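Budget notes: the two-arm cell, before we buy it

3 September 2024

The quote from Rüegg came in last week and the total is higher than the spring estimate. Most of the difference sits in the grippers. We had priced one arm with a tool changer. The current plan is 2 arms, each with its own two-finger gripper, and the second arm brings its own controller license, cabling and a larger power supply.

Before signing I wanted simulation hours on the layout, on the grounds that simulation hours are cheap and floor anchors are not. Ellgate rents seats by the month. We took 4, used three, and will drop one in October. The model has the robot's torso and both arms in a plain room with brick walls and a door. Material finish in the model is minimal and I don't intend to pay for better. What I need from it is reach, joint limits and clearance to fixed structure.

Reach for a small part at floor level next to a door edge is the case I care about most. It decides whether we order the standard forearm or the long one, and the long one adds 1307 francs per arm before tax.

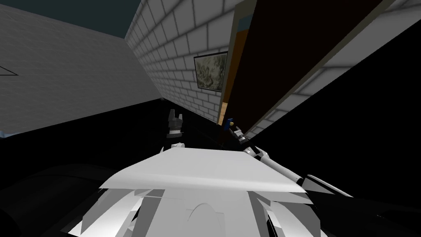
Veronika Frei wrote back that the forearm is the wrong line to argue over. Her point was that a longer link costs payload at full extension, so if we pick it we should recheck the gripper weight first, and that the service contract will outrun the price of either forearm by the second year. She also asked whether the Inport spares kit was in the total. It was not. It is now.

On payload she is right and I have moved the gripper decision ahead of the arm decision. Revised order of purchase:

Grippers first, on loan if Rüegg will agree to it.
Arms and controllers second, forearm length to be confirmed.
Guarding and floor work last, quoted locally.

The service contract is harder. Rüegg's standard term is 2 years, with response times I would call optimistic. I have asked for a price without the on-site visits, and for the hourly rate if we call them out anyway. No answer yet.

Still missing from the sheet: freight, operator training, and the seat rental if the simulation work runs past October.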